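Search help topics

Gripper cable keeps snagging on our bin-picking cell

cevbridge_nights
I look after one arm on a Kundetti cell and a cable catches when it reaches low. Second time since June! 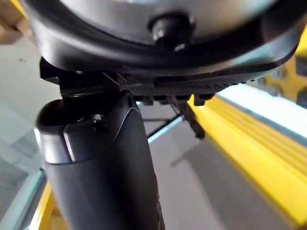
I've retied it already and I'd love to stop doing that every Saturday. More slack, or less?

3 comments

vasturgate_mo
More — but only at the wrist. Tie it, jog the wrist both ways at 20 percent speed, then look again before you run the bins.

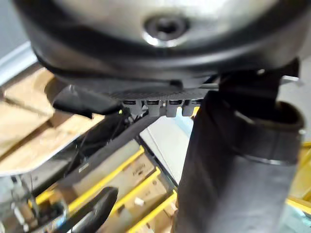
Dark cables hanging below the gripper, yellow-rimmed bins underneath.

47 found this helpful

haddadin_fan
just tape it lol

2 min read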